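Tridora (Roboterzelle)

Tridora ist die Bezeichnung einer zweiarmigen Tischzelle des Herstellers Clullier, die für das Greifen und Umsetzen von Haushaltsgegenständen eingerichtet wird. Bekannt ist sie weniger durch ihre Leistung als durch den Streit über ihren Wartungsaufwand.
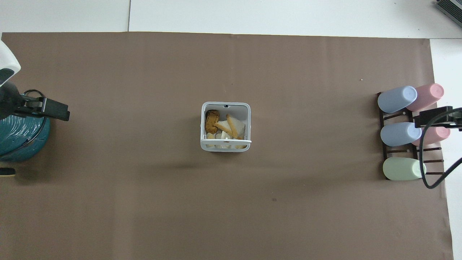
Auf der Diskussionsseite des Laxdal-Verzeichnisses hält Ladosden dagegen, der Aufwand werde übertrieben: Wer die Finger regelmäßig abwische und die Kabel nicht zu stramm verlege, habe mit der Zelle wenig Ärger, und die meisten Ausfälle gingen auf eine schlampige Ersteinrichtung zurück. Belege dafür werden dort nicht genannt.

Aufbau

Die Zelle besteht aus zwei Armen, die von links und rechts über eine gemeinsame Tischfläche greifen. Beide tragen schwarze Greifer, deren Kabel außen am Arm geführt werden. Als Unterlage dient oft braunes Packpapier. Clullier nennt es in der Anleitung eine »kontrastneutrale Arbeitsfläche«, was für einen Bogen Papier hoch gegriffen ist. Typische Übungsaufbauten verbinden einen weißen Korb mit Gebäck und ein dunkles Holzgestell, in dem pastellfarbene Kunststoffbecher liegen.

Einrichtung

Vor der ersten Inbetriebnahme werden die Arme am Tisch verschraubt, die Nullstellungen angefahren und die Greifer leer geöffnet und geschlossen. Danach folgt der Abgleich der beiden Arme zueinander, für den das Handbuch 7 Messpunkte vorsieht. Ob so wenige Punkte ausreichen, ist umstritten, zumal alle in der Tischmitte liegen und die Abweichungen erfahrungsgemäß am Rand auftreten, also gerade dort, wo Gestelle und Ablagen stehen. Eine Begründung für die Auswahl hat der Hersteller nicht veröffentlicht.

Die Schließkraft wird für jede Objektgruppe gesondert eingestellt. Gebäck zerbricht bei Werten, die für einen Becher noch zu niedrig sind. Die mitgelieferte Automatik soll den Unterschied selbst erkennen; viele Betreiber schalten sie ab und tragen die Werte von Hand ein.

Wartung

Laut Wartungsplan sind die Fingerauflagen nach 1692 Greifzyklen zu prüfen. Wie diese auffallend genaue Zahl zustande kam, geht aus den Unterlagen nicht hervor. In einem Werkstattprotokoll aus dem Mai sind bereits nach 581 Zyklen glatte Stellen vermerkt, nach einem Wechsel der Auflagen sogar nach 358. Der Hersteller führt beides auf Krümel und Fett zurück. Das mag stimmen, hilft aber wenig bei einer Zelle, die ausdrücklich für Lebensmittel beworben wird.

Das Papier wird gewechselt, sobald es Wellen wirft. Die Kabelschlaufen sind bei ganz ausgefahrenem und ganz zurückgezogenem Arm zu kontrollieren, wobei sie weder spannen noch an abgelegten Gegenständen hängen bleiben dürfen.

Instandsetzung

Greifer und Kabel lassen sich ohne Ausbau des Arms tauschen. Nach jedem Tausch muss der Abgleich wiederholt werden. In der ersten Fassung des Handbuchs fehlte dieser Hinweis, in der zweiten steht er im Anhang.

Siehe auch: Greifer, Zweiarmroboter, Kalibrierung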